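Pestomberg confirma Tekle Gidey como treinador principal

O Pestomberg anunciou a 16/9/26 a contratação de Tekle Gidey para o cargo de treinador principal da equipa sénior de futebol. O técnico assinou um contrato válido por 2 épocas e sucede a Jonas Wallner, que deixou funções por mútuo acordo.

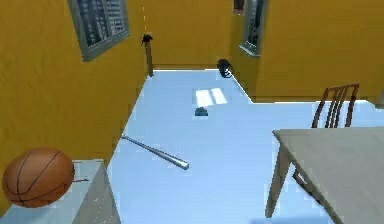

Quando assume Tekle Gidey a equipa?
O novo treinador orienta o primeiro treino amanhã de manhã e estará no banco já na próxima jornada, frente ao Relitz.

Gidey, de 40 anos, chega proveniente do Mekonnen, clube que conduziu à subida de divisão. Em comunicado, a direção do Pestomberg sublinha «o conhecimento do campeonato e a experiência na formação de jovens jogadores» demonstrados pelo técnico. 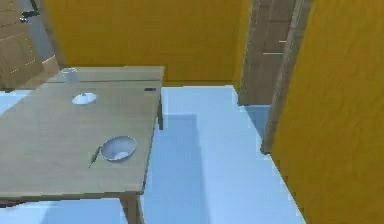 O mesmo comunicado agradece a Jonas Wallner o trabalho desenvolvido desde fevereiro, período em que a equipa assegurou a permanência. O arranque da presente época ficou, porém, aquém dos objetivos, com sete jogos oficiais sem vitórias.

Quem integra a nova equipa técnica?
O clube mantém o atual treinador de guarda-redes e divulgará os restantes nomes após a conclusão dos respetivos contratos.

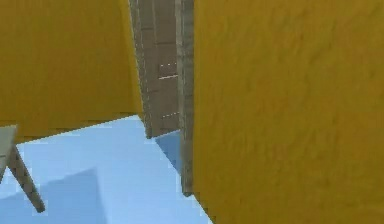

Haverá bilhetes à venda para o jogo com o Relitz?
Os sócios podem levantar o seu ingresso na secretaria, estando reservados 2000 lugares para o público em geral.

A apresentação oficial do treinador realiza-se na sala de imprensa do Estádio Vumus e é reservada aos órgãos de comunicação social acreditados.

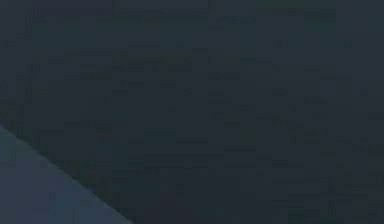
Os pedidos de acreditação devem ser dirigidos ao gabinete de comunicação do clube até ao final do dia de hoje.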